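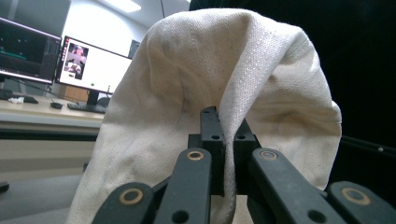
A hand-held gripper tool closed on a fold of canvas at the Naltdale open day.

6 Jun 2022

Open days in automation are usually built around rigid parts. A box goes from one conveyor to another, a bearing drops into a housing, and the visitors nod. Naltdale chose cloth for its main demonstration this year, and I think more labs should do the same, with one change to how the results are reported.

The tool on the bench was a two-finger gripper on a parallel linkage. The bars are matte black and turn on brass-colored bushings, and each finger ends in a flat rectangular pad. There is very little to it. The operator carries the tool by hand, closes it on the material, lifts, moves and releases. The recorded motion is later used to train an arm, which Naltdale calls Cerna, to do the same job.

The material was cream canvas with a visible weave. Canvas is a fair choice. It is stiff enough to stand up in an arch when pinched, so the operator can see where the load goes, and soft enough that no two grasps leave it in the same shape. A narrow fold held between two pads says little about the position of the far corner. That is the whole difficulty with fabric, and a visitor can grasp it in a few seconds by watching the cloth rise and roll over the tool.

Ecaterina Barbu, who ran the session, gave the figures without being asked. The group has recorded 2513 hand-held grasps. In the last test series the arm attempted 50 lifts from a flat start and completed 87 percent of them under the scoring rule then in use, which gives partial credit. My objection is to that rule. A lift that brings up the cloth but loses the intended fold scores half a point. For a sorting line that may be acceptable. For sewing or packing it is a failure, and the operator downstream has to stop and correct it.

Barbu's answer was that a strict rule hides progress between versions. I accept that for internal work. A number shown to the public will be read as a success rate, and it should be one. Prantl, which supplies the canvas and may buy the finished system, sent 6 people to the session. I would want them to leave with the strict figure, even if it is lower.

The other point concerns the pads. Flat faces hold a thick fold well and tend to let a single layer slide. The group plans to try a softer facing under the project name Weltuva, with results expected later in June. I would test it on thin cotton before going back to canvas, using the same 50 starts and the same operator. Otherwise any gain could come from the fabric or from practice.

The demonstration itself was good. It was slow, it used a difficult material, and it left room for questions about method. I would go again for the Weltuva results, provided the scoring sheet is on the bench next to the tool.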